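Subject: Re: [atix-users] Wrist camera view vs. overhead for comparing grippers
List: atix-users
Date: September 2020

On the earlier thread, someone wrote:

> We have the Tradness two-finger gripper and are thinking of
> switching to the Mumamer. Before we buy one I would like to try
> both in simulation. Has anyone done this with the wrist camera
> turned on? The overhead view hides the fingers for us as soon as
> the arm comes down, so we can't tell a bad grasp from a bad
> approach. Also, what step size are you using for the contacts?

We did this in March and I have gone back to it over the last couple of weeks with the newer Atix build. Both gripper models load without changes now. The Tradness one used to need its finger joints renamed by hand.

For the comparison I kept everything the same except the gripper: same arm, same controller gains, same start pose, same list of object poses. I ran 100 grasps with each. The Mumamer held on to the part in 18 more of them. Most of that gap came from the tapered parts. On plain boxes I could not see a difference worth reporting.

The wrist camera is what made the tapered parts make sense. We mount it looking out over the palm, so the fingers stay in view the whole way in. The still below is from one of the runs with the white part, which is wide at the top and narrows going down. The palm is the dark gray block, with a finger on either side of the lower shaft.
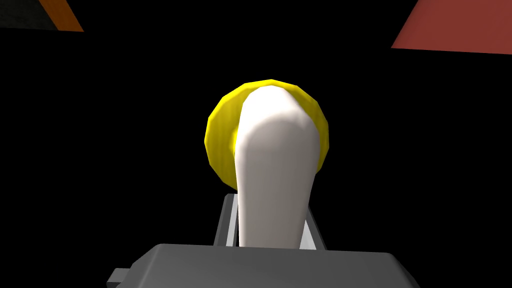 Settings

Physics step is 1 ms. I tried 2 ms and the thin parts crept out of the fingers even with the arm standing still, so I would not trust results from that.

Camera runs at 30 frames a second. Going higher slowed the whole simulation down and did not show me anything new.

Background is left black. We tried a textured one and it made the finger edges harder to pick out when going through stills by hand.

Finger friction is the same number for both grippers. If you have measured values for your real pads, use those. Ours came from the model files and I have not checked them against hardware.

Controller

I used the stock Amrani position controller with the force limit turned on. Without the limit, both grippers squeezed hard enough to push the mesh contacts into each other, and then the part would shoot off sideways. If you see that, check the limit before you blame the gripper model.

On the overhead view, I would keep it on as a second camera. The wrist view is poor for judging how far the palm is from something directly in front of it, and I misread that more than once. Save both streams with the same time stamps and it is easy to go back and forth.

One open problem: run 915 in my log crashes on playback with the wrist camera on and plays fine with it off. If anyone has seen this with the current build, please reply to the list. I can send the log and the config file.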